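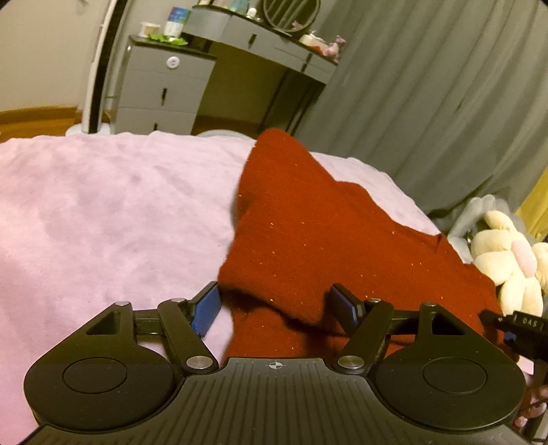

Figure 1. Red cloth on the bed, jaws open around a fold.

Lecture 6. From hand-held demonstrations to a grasp policy for cloth

Course notes, Robot Software. Text by Darius Hunt. Last corrected 30 August 2021.

6.1 What we want to have at the end

In the last lecture we worked with rigid parts. The pose of a rigid part is six numbers, and when we know these numbers the planner can do the rest. With cloth this is not possible. The piece in Figure 1 is folded loosely, it makes a peak in the middle, and one thick fold lies over another layer. There is no pose to estimate. For this reason we learn the mapping from image to motion directly, and we keep the classical parts of the system only where they help us.

At the end of this lecture you should be able to take a raw recording, make from it a clean set of training pairs, and say what the policy receives and what it gives back.

6.2 The recording

The view comes from the tool, so the fingers stay at nearly the same place in every image and the world moves behind them. This is convenient. The blue pads on the two fingers can be found with a simple colour threshold, and from the distance between them we compute the opening of the jaws. In Figure 1 the opening is wide. The right pad is darker than the left one, so please do not use one fixed threshold for both sides. Use hue first, and let the brightness limit be loose.

There is also a second gripper at the right edge of the image, with its own small blue pad. A threshold on the complete image will return this pad as well. Students lose much time here every year. Define a search region for each finger and keep it fixed for the whole recording.

6.3 Time alignment

We have two streams: the images and the tool pose. They do not start at the same moment and they do not have the same rate. In the Asora set the pose is given at 50 Hz. For each image we look for the two nearest pose samples and interpolate between them. For position a linear interpolation is enough. For orientation you must use slerp, and before it you must check the sign of the quaternions, because q and -q are the same rotation and a wrong sign gives you a jump through the whole turn.

If the constant delay between the streams is not known, estimate it. Take the image motion of the background, take the speed from the pose stream, and shift one against the other until the correlation is the highest. Do this for every recording separately – the delay is not a property of the tool.

6.4 Actions relative to the tool

Write T(t) for the pose of the tool at time t in the world frame. The action is not T(t+k) itself. We use

A(t, k) = inverse(T(t)) * T(t+k), with k = 1 ... 12

together with the opening of the jaws at each step. The world frame then disappears from the training data, and a recording made at Closside can be mixed with one made at Stostau without any calibration between the two rooms.

A question that came in February: why do we predict 12 steps and execute only the first 6? The later steps are there to make the motion consistent. If we execute all of them the arm moves too long with an old image, and cloth can slide or fall open in this time.

6.5 What the policy can learn wrongly

Look once more at Figure 1. The cloth is red and the sheet is pale pink, so the boundary between them is quite easy. But the fold which is interesting for the grasp has the same colour on both sides. The only sign of it is the dark shadow running towards the right finger. If all your recordings have light from one direction, the policy may learn the shadow in place of the fold. Change the brightness and the contrast in training, but do not mirror the images unless you also mirror the actions and exchange the two arms.

The background is a second danger. Behind the bed there are drawers, a round mirror and a long curtain. A mirror shows different things when the tool moves, and a network with enough capacity will try to use it. Random crops help a little. More rooms help much more.

6.6 Exercise

The set for the exercise contains 3,625 pairs after cleaning. Load it with the Konstantinidis loader from the course folder and do the following.

a) Plot the jaw opening over time for one recording and mark the moment where you think the grasp begins. Explain your rule in two or three sentences.

b) Shift the pose stream by 50 ms and train again. Compare the error on the first step and on the last step.

c) Replace the relative actions by absolute ones. Keep everything else the same. Report the error on the held-out room only.

Hand in the plots and the code, without the trained weights.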